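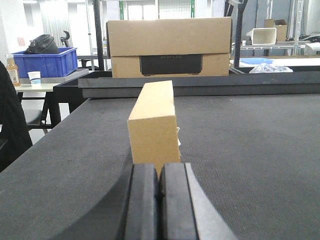 Figura 1 – Garra de dois dedos diante de uma caixa de cartão colocada ao alto.

Boas práticas para a manipulação robotizada de caixas de cartão com leitura de código

Documento publicado em 15 de março de 2019. Responsável técnica: Rozália Sýkora, Skiltport.

O presente guia destina-se aos operadores e integradores das células Drenosel. Não substitui a avaliação de riscos da instalação, que deve estar concluída e assinada antes da primeira utilização.

1. Preparação do posto

Delimite a zona de trabalho e confirme que a paragem de emergência está acessível a partir dos dois lados da célula. Retire da superfície de apoio restos de fita, etiquetas soltas e película. Registe no sistema Eter a referência do lote (por exemplo, 3665) e o formato da caixa. Para o formato 297, utilize o programa de preensão lateral.

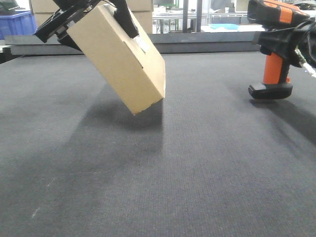
2. Preensão e elevação

A força de aperto é definida por formato e não pode ser alterada durante o ciclo. Aproxime a garra a velocidade reduzida e feche os dedos apenas após confirmação do sensor de presença. Uma caixa suspensa em posição inclinada, com o canto inferior logo acima da superfície, como a que a garra segura neste posto, deve ser tratada como carga instável: mantenha as mãos fora da zona e reoriente-a antes de qualquer deslocação horizontal. Evite que os dedos assentem sobre a etiqueta de expedição ou sobre as aberturas de pega. Após 600 ciclos, inspecione as superfícies de contacto dos dedos e substitua-as em caso de desgaste.

3. Leitura do código

A leitura só é iniciada com a caixa pousada e imóvel. O leitor deve regressar à posição de repouso entre duas leituras, sobre a sua base e com o gatilho livre. 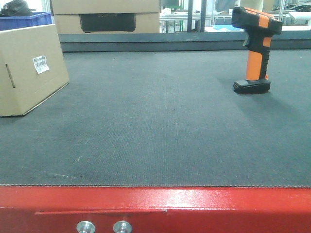 Se a leitura falhar 3 vezes consecutivas, a caixa é encaminhada para verificação manual – nunca se repete o ciclo com a proteção aberta. O operador anota a ocorrência no Eter e indica se a etiqueta se encontra danificada, torta ou ilegível.

4. Encerramento

Abra a garra, conduza os braços à posição de referência e corte a alimentação. As folhas de registo são entregues ao responsável de turno. A próxima revisão deste guia está prevista para maio e incluirá os formatos da linha Štěpánek.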